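An evening at the Claltby observatory open day

I have wanted to visit the observatory at Claltby for a long time, but it opens its doors to the public only in November, and for several years I was always away in that month. This time I was at home, the sky was promised clear, and so I took the bus from Belton with a thermos, two pairs of socks and a list of questions that I was too shy to ask in the end.

The bus stops at the bottom of the hill. From there you walk for 2 kilometres on a road without lamps, and the visitors are asked to use only red torches on the last part. I did not have a red torch. I put a piece of red sweet paper over my ordinary one and it was good enough.

At the gate you receive a ticket with a number, and mine was 645, which frightened me until I learned that they had not started from one. We were put in groups of 11 and taken first to the small lecture room. The talk was on how old the light is when it comes to us. I knew this in a dry way, from books. It is different to hear it when you know that in ten minutes you will stand outside and the old light will fall on your own face. The speaker did not hurry. There was a long silence after the part on Andromeda, and I think it was left there on purpose.

Then came the Rosser telescope, the older of the two. It is smaller than I had imagined and it smells of oil. One climbs a short iron stair, bends down, and closes the wrong eye first, as everybody does. I saw Saturn. I have seen a hundred better pictures of Saturn, with colours and storms, and this was a small pale thing that trembled. I was so moved that I forgot to let the next person come, and a child had to pull my coat.

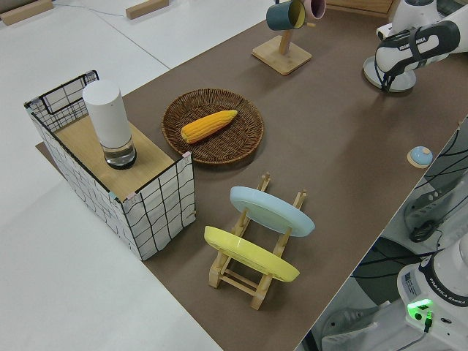 Lusell wrote to me after reading my first notes from the visit that it is a mistake to put wonder and knowledge on two sides, and that the people who measure Saturn every night are perhaps the ones who love it best. I have thought on this since. I believe it is partly true. But I also remember my own years of study, when I could calculate an orbit and did not once go out to look up. Knowledge did not take the wonder away from me; I simply had no time for it, and I did not notice.

After the telescope there was tea in the corridor and a table with meteorites which one was allowed to hold. The iron one is much heavier than the hand expects. I held it until my fingers were cold, and I tried to think how long it had been falling before it met a field. I could not think it. The number was printed on the card, and I could read it, but it did not go in.

Some practical remarks for those who want to go. The entrance costs 10 pounds and is paid at the gate. The dome is not heated, so dress as for standing still and not as for walking. The second telescope was closed for repair during my visit, and the sign did not say until when. The last bus to Belton leaves at 10 in the evening, and the walk down takes longer than the walk up, for one stops so often to look.

I missed it, and took a taxi with three other people from my group. We spoke very little on the way. One of them had the window open the whole time, though it was freezing, and kept the head out of it like a dog until the first houses.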